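Gumcombe Two-Arm Recording Station

Bench system for collecting demonstrations

Hi, I'm Sille Vídalín, and I look after the Gumcombe here at Damgate. People write to me asking what you get when you buy one, so I've put it all on one page and I'll try to keep the sales talk down (no promises).

The Gumcombe is a pair of arms with two-fingered grippers, a head camera that looks down over both of them, and the recording software, which we call Tudose. You do a task through the arms, Tudose saves the camera view and the joint positions together, and at the end you press keep or toss. Then you do it again. And again! A learning system wants a lot of examples, and most of the design went into making the four-hundredth one as easy to record as the first.

My own favorite starter task is plates and a dish rack. Plates are thin and slippery and they have to go in at the right angle, so you find out fast whether your operators are comfortable. I also like using different colors, because then you can ask for a plate by name in the task label and check later that the model was listening.

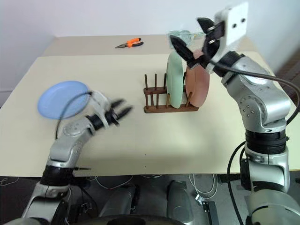

Plate and rack task from the head camera, with the blue plate still on the table.

Our plate set, Tosville, comes with every station and has 3,368 kept episodes in it. You can train on it the day you unpack, or just flip through it to see how we handle a bad grasp (we keep the ones where the operator recovers, and I'd fight anybody who wants to throw those out).

What's in the crate:
2 arms with grippers
1 head camera and mount
Tudose license, 5 seats
The Tosville set on a drive
Cable kit and table clamps

Setup takes roughly 7 hours if you've never done it, and most of that is calibration. Please don't rush the camera step - if the mount shifts later you'll be relabeling, and I've been there, it's a miserable week. You'll need a sturdy table and a plain background if you can manage one.

Spare finger pads are sold separately. Order a few with the station, they wear faster than you'd think if you're doing a lot of ceramic.

Prices and lead times were last checked 22 Oct 2022. For a quote, use the form and tell me what task you have in mind, I love hearing about the odd ones.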